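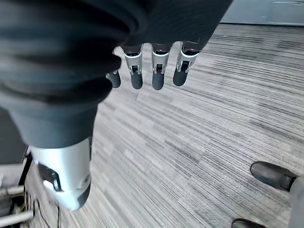 Chapitre 6
Comparer des préhenseurs : du cahier des charges à l'essai

Choisir un préhenseur revient à choisir ce que le robot saura faire et ce qu'il ne saura pas faire. Les chapitres précédents ont traité du bras seul : sa géométrie, ses articulations, sa commande. Nous passons maintenant à l'extrémité, là où le robot touche la pièce. Une pince à deux mors parallèles se décrit en quelques lignes, par sa course, sa force de serrage et la forme de ses mors. Une main à plusieurs doigts demande davantage. Sur celle qui ouvre ce chapitre, les quatre doigts visibles pendent vers le sol à des hauteurs légèrement différentes, chacun terminé par un embout gris foncé, et une épaisse manche de tissu recouvre le bras et la paume. Chacun de ces éléments pose une question à celui qui doit comparer. Où se trouvent les articulations, et combien sont motorisées ? L'embout adhère-t-il de la même façon sur le verre et sur le carton ? La manche gêne-t-elle la flexion du poignet ? Les fiches techniques répondent rarement à tout cela, et c'est pourquoi on procède à des essais.

Objectifs du chapitre

À la fin de ce chapitre, vous devriez pouvoir :
traduire un besoin de manipulation en critères mesurables ;
construire un jeu d'objets d'essai adapté à ce besoin ;
rédiger un protocole qu'une autre personne puisse suivre sans vous ;
présenter les résultats de deux préhenseurs sans favoriser l'un des deux par le choix des conditions.

Notions supposées acquises : repères et changements de repère (chapitre 2), modèle géométrique inverse (chapitre 3), frottement de Coulomb et cône de frottement (chapitre 5).

6.1 Un cas pour commencer

L'atelier Stembridge prépare des commandes de pièces détachées pour des appareils de laboratoire. Les pièces arrivent en vrac dans des bacs et doivent être placées une à une dans des barquettes. Noura Nassar, responsable des essais, doit départager deux préhenseurs montés sur le même bras. Le premier, le Henel, est une pince à deux mors parallèles. Le second, le Plarkico, est une main à plusieurs doigts articulés. Le contrôleur est commun aux deux, de marque Atallah.

Une première série est menée rapidement, avec les objets qui se trouvent sur l'établi. Le Henel réussit presque toutes ses prises. Le Plarkico échoue souvent, et l'équipe est tentée de conclure. En relisant ses notes, Noura Nassar relève trois difficultés. Les objets étaient presque tous des boîtes à faces parallèles. Ils étaient posés à plat, bien séparés les uns des autres. Enfin, le programme de prise du Plarkico reprenait celui du Henel, avec une approche verticale et une fermeture simultanée de tous les doigts. La série mesurait donc surtout l'aptitude de chaque préhenseur à se comporter comme une pince.

Nous reprendrons ce cas tout au long du chapitre. La seconde série, décrite en 6.4, comprend 144 prises par préhenseur, et ses résultats sont plus nuancés.

6.2 Ce que l'on compare

Le mot « préhenseur » désigne dans cet ouvrage l'ensemble fixé au-delà de la bride du poignet : la structure mécanique, les actionneurs, les capteurs et les surfaces de contact. Quand on compare deux préhenseurs, on compare aussi, qu'on le veuille ou non, leurs programmes de commande. Un essai sérieux précise donc quatre choses.

Le montage. On note le bras utilisé, l'orientation du poignet au départ, le passage des câbles et les protections éventuelles. Une housse ou une manche modifie l'encombrement et peut se prendre entre deux segments lorsque le poignet tourne. Si l'un des préhenseurs est essayé avec une protection, l'autre doit l'être aussi, sauf si la protection fait partie du produit livré.

Les surfaces de contact. Le coefficient de frottement dépend du couple de matériaux et de l'état de ces matériaux. Un embout souple se charge de poussière de carton en cours de série. Il faut décider à l'avance de la fréquence de nettoyage et s'y tenir.

La perception. Une caméra fixée au poignet suit le préhenseur et voit les doigts de près, mais une partie de son champ peut être masquée par la main elle-même ou par ce qui la recouvre. Une caméra fixe garde une vue d'ensemble et perd l'objet quand le bras passe devant. Changer de caméra entre deux séries interdit de les comparer.

La commande. On indique la fréquence de la boucle, la vitesse d'approche, la condition d'arrêt de la fermeture – seuil de courant, de force ou de position – et la version du programme.

6.3 Des critères mesurables

Le taux de réussite est le critère le plus courant, et le plus mal défini. Une prise est-elle réussie lorsque l'objet quitte la table, lorsqu'il est maintenu un certain temps, ou lorsqu'il est déposé à l'endroit voulu ? Les trois définitions donnent trois chiffres. Chez Stembridge, on a retenu la dernière, qui correspond au travail demandé.

Au taux de réussite s'ajoutent d'autres grandeurs. Le temps de cycle se mesure du début de l'approche à l'ouverture complète après dépose. La tolérance de position est l'écart maximal entre la position réelle de l'objet et la position supposée pour lequel la prise aboutit encore. On l'obtient en décalant volontairement l'objet, par pas réguliers, dans deux directions perpendiculaires. La force exercée sur l'objet se mesure avec une éprouvette instrumentée, de préférence de même forme que les pièces réelles.

Certaines observations se prêtent mal à la mesure et méritent pourtant d'être consignées : un doigt qui revient plus lentement que les autres, un câble qui frotte, un bruit nouveau. On leur réserve une colonne libre dans la feuille d'essai. Dans le cas étudié, cette colonne a permis d'expliquer une suite de 19 échecs que le tableau des résultats laissait sans cause apparente. Une vis de fixation s'était desserrée et le repère de l'outil n'était plus celui que connaissait le contrôleur.

Remarque. Un doigt sous-actionné possède moins de moteurs que d'articulations. Sa posture finale dépend de l'objet rencontré. Pour ce type de doigt, la répétabilité à vide ne renseigne guère sur la répétabilité en prise, et les deux valeurs doivent être données séparément.

6.4 Le protocole de la seconde série

Le jeu d'essai compte désormais des pièces cylindriques, des sachets souples, des flacons et quelques boîtes. Les proportions sont celles des commandes réelles. Chaque objet est présenté dans plusieurs orientations, tirées au sort avant le début de la série et identiques pour les deux préhenseurs. La masse des pièces ne dépasse pas 85 grammes, ce qui laisse les deux matériels loin de leur charge limite et écarte ce facteur de la comparaison.

Chaque préhenseur dispose de son propre programme de prise, mis au point pendant une durée égale, fixée à 40 heures. Ce dernier point est souvent négligé. Un matériel que l'équipe connaît bien bénéficie de mois de réglages qui ne figurent dans aucun compte rendu, et le nouveau venu part avec un handicap sans rapport avec sa mécanique.

L'opérateur qui juge la réussite suit une grille écrite. En cas de doute, l'essai est marqué comme douteux et revu à partir de l'enregistrement. Un essai interrompu par l'arrêt d'urgence est compté comme un échec si la cause tient au préhenseur, et recommencé dans les autres cas, avec mention dans la feuille.

Avant de poursuivre

Relisez la description de la première série en 6.1 et dressez la liste des informations qui manquent pour la reproduire. Gardez cette liste : la section 6.5, consacrée à la feuille d'essai, s'en servira comme point de départ.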